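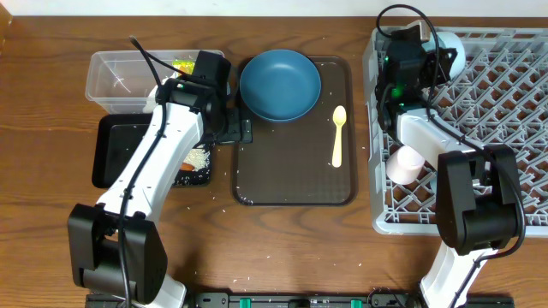

Teal plate, brown tray, rice everywhere. Clearing up after lunch, part one!

1/ Right, I've been promising a thread on clearing a table after rice and I'm finally doing it. Rice is my favourite thing to eat and by far the worst thing to tidy up after, and I have OPINIONS.

2/ Start with the trays. Mine always have grains all over them, and if you lift one too soon the lot goes on the floor (ask me about January). Spoon and plate off first, then tip the tray slowly over the bin.

3/ Let stray grains dry before you wipe! Wet rice smears into the wood. Leave it 11 minutes, make a tea, come back with a dry cloth and it just rolls up. Hajnalka Orbán taught me this and I think of her every single time.

4/ Clear boxes for leftovers, always. You can see the last bit of rice at the bottom and you'll eat it. In a solid tub it sits there till it grows a coat.

5/ Dish rack right by the table, not over by the sink. I moved mine when we came to Torkton and it's lovely, everything goes straight across in 2 trips. Lattice ones are great for small bowls, which sit nicely at the back.

6/ Also, a teal plate on a dark brown tray makes even plain rice and a bit of carrot look like a proper dinner. So cheerful!

7/ Edgars Lill asked about getting grains out of the grooves in an old table. Soft toothbrush, go with the grain, don't dig. More on wood tomorrow, I've got loads to say about oil.

Search posts
Top Latest People

Last updated 13:06

More from this author
Which tea towels are worth keeping
My Allwood table, six years on
Drying spoons without the water marks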